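Hudec gets its hands - news from the Cleltitz workshop in Jovesstead

Quick update for everybody who has been asking after the arm, and there are more of you than I expected! Hudec now has a working gripper. It opens, it closes, it does both when asked, and since last month's news was mostly me complaining about a gearbox I'm feeling pretty pleased with myself.

If you haven't been in for a while, Hudec is the robot arm that Pascual Barrientos and I have been building at the shared workshop. It started on my kitchen worktop, moved to Cleltitz when I ran out of worktop, and has been taking over the place bit by bit ever since. Otakar Koubek joined us in the autumn to sort out the wiring, which by then looked like somebody had dropped a plate of noodles on it, and he has stayed on to do the software as well (thank you, Otakar, and sorry about the noodles).

The new bit is the pair of fingers and the small camera at the wrist. The old gripper had hard flat jaws that we'd bought second-hand, and they were hopeless with anything light. They either squashed it or shoved it across the table. These new ones have a rough surface with plenty of bite to it, and they taper towards the tip so you can get in beside a box without knocking it first. The linkage that moves them is our own design, fourth go. The first three are in the drawer under the vice if anyone wants to laugh at them.

The camera was Pascual's idea. I wanted one up on a pole looking down at everything, and we did try that, but the arm kept getting in its own way and half of what we saw was elbow. At the wrist it goes wherever the gripper goes, so the fingers are always in the picture and you can see straight away how far off you are. It does mean you get a lot of floor, and people's legs, whenever the arm isn't over a table.
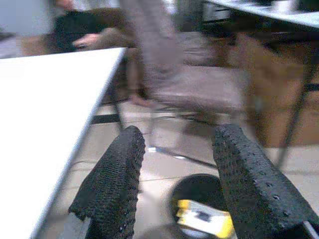 Fingers open, tiles below. The next one has a white box marked 100w to aim at.

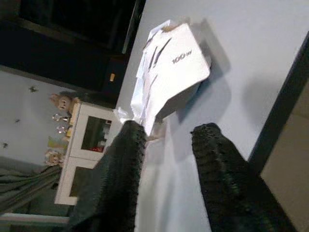 Page last changed: February, 4.20 pm

Blur is the next thing to work on. When somebody strolls past they go all see-through, and Otakar reckons the exposure is far too long for a room as dim as ours can be. He'd like to turn the exposure down and put a ring of little lamps round the lens. I'd like to try just the exposure first, as there are already more wires going up that arm than I'm happy with. We'll see who wins.

Boxes are what we're practising on. They've got straight sides, they don't mind being dropped and there's always another one by the door. Crumpled paper is a different matter! Tissue moves when you touch it and then it isn't where the camera saw it a moment ago, and if a fingertip catches a loose flap the whole lot can swing round. Pascual thinks we should come in lower and much slower. I think so too, but slower makes the shoulder motor hum, and the hum gets us looks from the people at the next bench.

On to the money, as a couple of you asked at the open evening. The whole build stands at £1,689, and that's with the old jaws, the first shoulder motor (dead) and the replacement shoulder motor (touch wood) all counted in. The gripper and its linkage come to £187 of that. The most annoying part of it was a bag of tiny bearings from Cirnmont that turned out to be the wrong size, which was my fault for reading the drawing upside down. They changed them without any fuss. Reach is now 323 mm from the shoulder to the fingertips, a bit less than before, as the new wrist sits further back.

Otakar has also put all the gripper code on the workshop machine, in the folder called hudec-hand. Please have a poke around in it, but copy it first. Someone (me) saved over the calibration and we lost an evening getting it back. There are 56 lines of notes at the top of the main file and they're worth reading before you switch anything on, especially the part about the stop button. It's the red one on the long lead. Keep it in your hand, don't leave it on the bench behind you.

We could do with a few things if you've got them lying about: short lengths of thin flexible cable, small springs, and any empty boxes with lids, the odder the shape the better. Leave them on the shelf with Hudec's name on it. I'm also after somebody who knows about quiet motor drivers, so if that's you, come and find us. We're usually in from seven in the evening and the kettle is nearly always on.

Next job is getting it to put a box down gently. At the moment it just lets go.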